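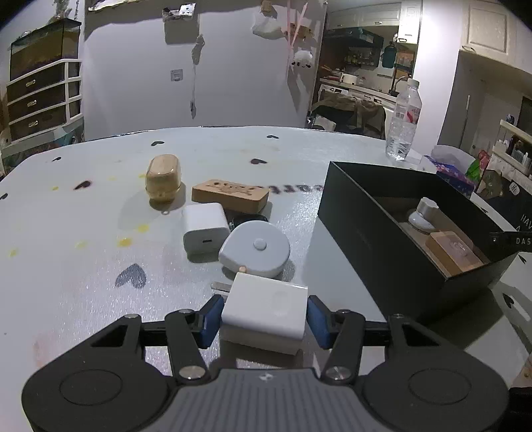

Melico Open Day in Pandham: we look for participants

Home > Melico > Take part

Dako invites people from Pandham and the villages near it to take part in the open day of the Melico project. It will be held on a Wednesday in February, in the old Nyitrai building, on the second floor. The exact date is sent to you together with the confirmation.

We do not look for an audience only. Many companies show a robot behind a rope, the robot makes a dance, and the visitors go home. At our open day the visitors work too. You will hold a gripper in your hand, pick up small things from a table, and put them down in another place. After this you can see a robot arm do the same kind of task, and ask the people of the team what you want.

What is Melico

Melico is a project about small household objects. Robots in factories are good with parts which are always the same and always lie in the same place. A table at home is different. There are chargers, boxes, bottles, a tape measure, things with round sides and things which hide one behind the other. We want to learn how a person takes such a thing with two fingers, from which side the person comes, and where the person closes.

For this we use a hand-held gripper with a camera. It has two soft pads, and you close and open them with your own hand. You don't need to be strong. Left-handed people are very welcome, we have too few of them until now.

Who can take part

You can apply if you are 16 years or older. Participants under 18 need a paper signed by a parent, and we send you the form. You do not need to know anything about robots, programming or electronics. In the last round we had a hairdresser, students of the trade school, a retired couple and a man who repairs watches, and the results were useful from all of them.

Please do not apply if you have at the moment an injury of the hand or the wrist. The movement is light, but it repeats many times. If you use a wheelchair, write it in the application, and we will prepare one of the low tables for you. The building has an elevator.

We look for participants who speak English or Hungarian. The instructions are given in both.

What you will do

The open day has an early group and a late group. The early group starts at 10 in the morning, the late group at 2 in the afternoon. Both groups have the same program:

Welcome and a short safety talk
Practice with the gripper, with help
Your own session at the table
Break with coffee, tea and sandwiches
Demonstration of the robot arm
Questions, and a walk through the workshop for who wants it

In your own session you receive a card with small tasks. A typical one is: take the power adapter, hold it upright, turn it, lay it next to the box. Another is to find a given object between other objects and bring it to the front of the table. You do the tasks in your own speed. When a thing falls down you pick it up and continue, and it is not a mistake which you must report.

The tables are not arranged like in a laboratory. We like it when they look as in a normal apartment, and this means also a tablecloth with a pattern, packaging, and objects which have nothing to do with the task. You may bring up to 2 small objects from your own home, for example a case for glasses or a box for tea. Please no glass, no knives, nothing with liquid inside, and nothing which would make you sad if it gets a scratch.

The demonstration

The robot arm is shown by two engineers of Dako. They will run some of the tasks from the cards. You may propose an object, and they will try it if the size permits. Some attempts will fail. The engineers will explain what they think was the reason, and change the setting, and try again when there is time. You are asked to stay behind the yellow line while the arm is moving, also if you think it has finished. Wait for the word of the engineer.

Taking photos of the demonstration is allowed. Please ask before you photograph other participants.

Time and payment

Plan roughly 6 hours for the whole visit, with the break and the walk. You do not have to stay for the walk. Dako pays the bus or train ticket inside the region, if you keep the ticket and give it to us on the day. Participants who complete their session at the table receive a voucher for the bookshop on the ground floor. Visitors who want to see the demonstration only, without a session, can come too, but without the voucher, and they must also register.

What is recorded

The camera on the gripper looks at the pads and at the table before them. It can also record a part of the room. There is no sound. Your hands may be visible when you put an object back. We do not store your name together with the recording, only a number which you receive at the entrance. You will get the consent form by email before the open day, so that you can read it at home without hurry. If you change your mind later, send us your number and we delete the recording.

How to apply

Write us a short email with the words "Melico open day" in the subject, or fill the paper form at the reception of the Nyitrai building. Please tell us:

Your name and your age
Which group you prefer, morning or afternoon
Right-handed or left-handed
The language you prefer
Any food you cannot eat
If you want to do a session or only see the demonstration

We answer every application, also when the groups are full. In this case we ask if you want to be on the list for the next time. Small school groups are possible after agreement, with one teacher.

How to find us

Nyitrai building, Pandham, entrance from the side of the courtyard. The bus 188 stops in front of the main gate. From the stop go through the gate, keep left, and ring at the door with the sign of Dako. There are some parking places in the courtyard, but on Wednesday the market takes the half of them, therefore the bus is the better choice. Please wear closed shoes for the workshop. Coats and bags can be left in the room next to the reception.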